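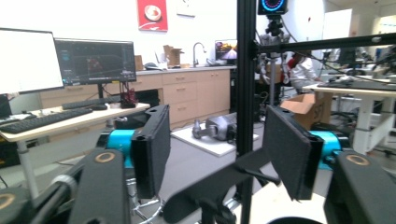

Up before six again, so I got a good hour in before the phone started. July light in the mornings is lovely, I must say, and I had the window open and a cup of coffee that I did remember to drink for once.

Today was mostly desks. I have been putting off the desk business for weeks, telling myself I'd do it when the Mindel job was finished, and then Mindel got finished and I found other excuses (the filing, the stairs light, a very long email to my brother). Anyway, Wubit Tufa called at eight and asked whether I'd sent the list to Skanholm yet, and I said "nearly," and she laughed at me – quite rightly.

So I measured. White desk, pale top, metal legs, and I want two more just like it. I like a pale top! Dark ones show every crumb and I eat lunch at mine, whatever I tell people. Wubit wants hers wider so she can have both monitors side by side and still spread out her drawings. I'm happy with two screens and a bit of elbow room.

What I can't settle is the keyboards. Two on one desk is one too many, I know that, and I keep meaning to choose. One near the front edge, one farther back under the right-hand monitor with the mouse next to it, and all morning I typed on the front one and reached over for the mouse like somebody playing the organ. By ten my shoulder was grumbling. I tried swapping them and hated it, then swapped them back. Maybe a tray? Dad would have built me one out of scrap in an evening and it would have wobbled forever.

The quote from Skanholm came in after lunch: 1276 for the lot, with delivery. More than I hoped, less than I feared. Imhof was cheaper on paper, but they wanted three weeks and were vague about who carries things upstairs, and I'm not doing that again after the bookcase. My knee still remembers the bookcase. I wrote back and said yes before I could talk myself out of it, then walked around the block feeling reckless.

Had a go at the cables as well. I bought a bag of those fabric ties in Dedton last month and could only find three of them, so that was the end of that. The rest will be in a coat pocket.

Wubit came by at five with plums from her aunt's tree, much too many, and we sat and ate them over the sink and talked about where the new desks should go. She thinks along the window wall. I think the glare will be awful by four in the afternoon, and I said so, and she said that's what blinds are for. I suppose I'll be pricing blinds next.

Soup for supper, and the last of the rye bread. Must call the dentist tomorrow, and look in the green coat for those ties.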